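Kitchen storage container

A kitchen storage container is a vessel used to hold food or small household goods between purchase and use. Common forms are the open bin, the lidded jar and the bowl. Capacity, wall shape and type of closure determine what a container can hold and for how long.

Open bins

Open bins are usually rectangular, which wastes less shelf space than a round plan. Tapered walls allow empty bins to nest. A flared rim stiffens the upper edge and serves as a grip. 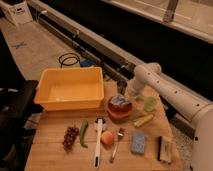

Jars

Jars are used for dry goods, pickles and preserves. Brown glass blocks much of the light that fades spices and turns oils rancid. Lids are threaded, clamped or pressed into place, and a threaded lid normally closes against a soft liner.

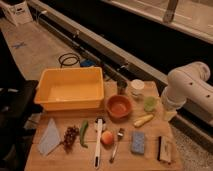

Wide mouths make filling and cleaning easier but need a larger seal. Narrow mouths expose less of the contents to air each time the jar is opened.

Bowls

Bowls serve for short storage on a counter or table. Unglazed clay absorbs moisture and is poorly suited to wet foods. Glazed ware can be washed and reused without taking up odors.
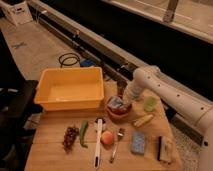

Shallow bowls limit stacking depth, reducing bruising in soft fruit. Deep bowls hold more but slow the movement of air around the lower layers.

Sizing

The Tollwood system, drawn up by Annick Beaulieu and Vernon Turcotte, lists 21 sizes in 8 groups. The smallest holds 80 milliliters and the largest 3000 milliliters. The current table is dated 27/07/2018.

See also: Pantry; Food preservation; Mamau jar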